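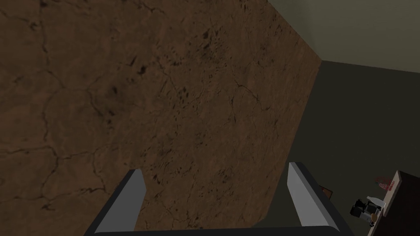

Maite reckons we should stop waiting for the Brornus update and write the handset off for camera work, and I can see why she says it, though I'm not quite ready to give up on the poor old thing.

30 October 2022. Spent most of the day on the Brornus (the yellow one with the good lens) after it took the latest firmware, build 3349. Installed without a murmur over the bench wifi, which cheered me up no end, and then the raw capture setting had vanished from the menu again. It's the same thing we had in February, when Ravurgate sent out the build that everyone ended up rolling back. I did a full reset, put the SIM back in, waited for it to finish all its tidying up, and still no raw.

Battery is a happier story! Left it idle from 400 mAh remaining and it lasted a good deal longer than on the old build, so they've clearly fixed something in the background sync. Shutter lag I measured over 31 shots, and 5 of them were slow enough to annoy a patient person (I am one, mostly).
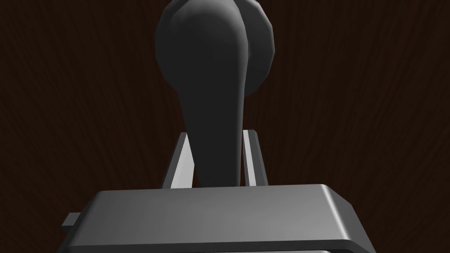

Dlamini wrote back at teatime that the raw option is still there underneath, only hidden from the stock camera, and that the Arnent camera app can reach it if you grant the storage permission by hand after each restart.

Tried that before packing up and got one proper raw file out of it, so there's life in it yet. The second attempt crashed the app. Log saved in the usual folder, under the build number. Still to do: try the older Arnent version, and ask Maite Villanueva whether her spare handset has been updated, and if it hasn't, please could she leave it alone until I've copied the old build off it.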